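Monday, Drutis sim cell

Picked up the tray cell again after leaving it alone since the physics update. Goal for the day was to get the base mount, the tray poses and the gripper back to a known state, so the numbers we send to Flerkesden come from a cell we can describe in one paragraph. Notes below in the order I did things, not the order that would make sense.

**Scene file**

Started from the copy on the shared drive, not my local one. Mine still had the old table height in it. Diffed the two and found four entries that differ: table height, base yaw, friction on the tray shells, and the damping on the lid hinges. Took the shared values for the first two, kept mine for friction, left the hinges for later (see below).

The room is the standard one and I didn't touch it. Walls, outlet, baseboards and plank floor are all static and cost next to nothing. I did check that the rug has no collision shape. It had one in an older version and the base used to settle onto its edge at load.

**Base mount**

The base frame is defined from the cutout in the long side of the gray tabletop. Whoever edits the table mesh has to move the base frame by hand afterward, it does not follow. Somebody had moved the mesh by 50 mm and not the frame, and the reach to the far tray came up short in a way that looked like a joint limit problem. Spent most of the morning on joint limits before looking at the mount. Fixed the frame, reloaded, reach is fine.

Wrote the offset into the scene header as a comment this time.

**Tray poses**

Three trays with the yellow grid inserts, numbered in the file as T1 (middle), T2 (right), T3 (left end, nearest the gripper at home). Inserts are the Kirkegaard mesh, simplified. The full mesh has every cell as its own collision body and the solver crawls, so we use a flat block with the grid as a texture. Fine for gripping the outside of a tray. Not fine if we ever place anything into a cell, and then we'll need the proper mesh back.

Set the poses with the overhead camera on and the gripper parked over T3.

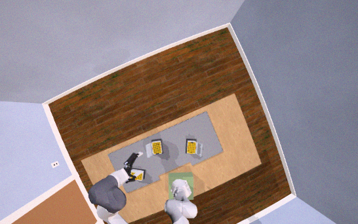
Arnout Segers asked if the tray poses are typed in or left over from a settle step, because last time they were a mix and he could not get the same start twice. They were still a mix. T1 and T2 were typed, T3 had been saved after settling and carried a small rotation with it. I have now typed all three, then let the scene settle for 185 steps with the arm frozen, and saved that as a separate start state. The typed poses stay in the scene file, the settled ones live in the start state. Please don't merge them again.

Seed is fixed for the settle. Two loads in a row gave identical poses down to the last digit printed.

**Gripper**

Closing force was set far too high. With the arm at T3 the fingers closed, the tray shell went slightly into the finger pads, and on lift the solver pushed them apart again with a jump. Classic. Lowered the force in steps until the jump went away, then went back up one step for margin.

Also found that the finger pads and the finger links had different contact settings. The pads were soft and the links were hard, and on a bad approach the link touched first. Set both to the same material and shortened the link collision shape so it stays behind the pad face. Closing looks calm now.

Current settings are in gripper_drutis.cfg, with the old one kept next to it under the same name plus _old. The force value is the only one I expect to change again. 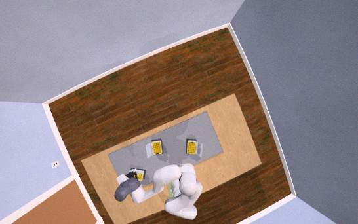

Overhead view, gripper closed on T3 at the lower left of the gray surface.

**Joint check**

Ran the usual joint sweep with the trays removed, each joint alone from limit to limit, then all of them together on the slow profile. Two things came out:

- Wrist joint had no armature value, so it rang at the end of each move. Copied the value from the joint before it and the ringing is gone.
- Elbow limit was 114 degrees in one file and something else in the robot description. The robot description is the one that counts. Removed the duplicate.

Put the trays back and ran the approach over the left end of the table at low speed, watching clearance to T3. The forearm passes close to that tray. It clears, but I would not raise the table without redoing this.

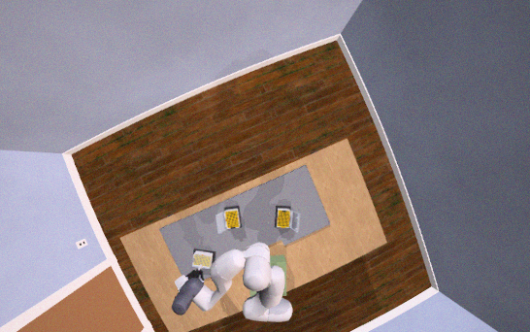
Would it be easier to turn the base a little and get the elbow away from T3 altogether, Arnout wanted to know. Tried it. Turning the base gives more room over T3 and takes it away at T2, where the arm then works nearly stretched out. Went back to the original yaw. If Dedville agrees to shift the left tray inward we get the room for free, and I've put that on the list for the next call.

**Hinge damping**

Back to the lids. With the low damping from my copy they swing after any contact with the tray and take a long time to stop. With the shared value they stop fast but sometimes hang at an angle, which can't be right either. Settled on a value in between and added a small amount of dry friction at the hinge. It's a guess. I have no measurement from the real parts and have asked Flerkesden for one. A phone video of a lid falling would be enough.

Note the orientation when placing trays by hand: the lids on T1 and T2 open outward, away from each other. T1 had been entered the other way in one of the older start states, so the lid sat in the path between the two trays. Deleted that start state.

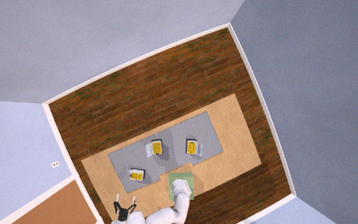
Arm low on the left, gripper open and empty. Lids on T1 and T2 facing away from each other.

**Repeat runs**

Left it on the approach-and-close loop over lunch, 233 cycles from the same start state. No jumps in the contact log, no joint over its limit. Memory use creeps up a little over the run, same as before the update. I restart the viewer between batches and don't worry about it.

Left to do:

- [ ] Real hinge measurement from Flerkesden
- [ ] Ask Dedville about moving the left tray
- [ ] Base frame should follow the table mesh, needs a proper parent link in the scene file
- [ ] Same loop on T2, I only ran T3 today
- [ ] Delete gripper_drutis.cfg_old once Arnout has run his set

Scene and start state are pushed. If you load it and the base sits away from the cutout, you have the old mesh in your cache - clear it and reload.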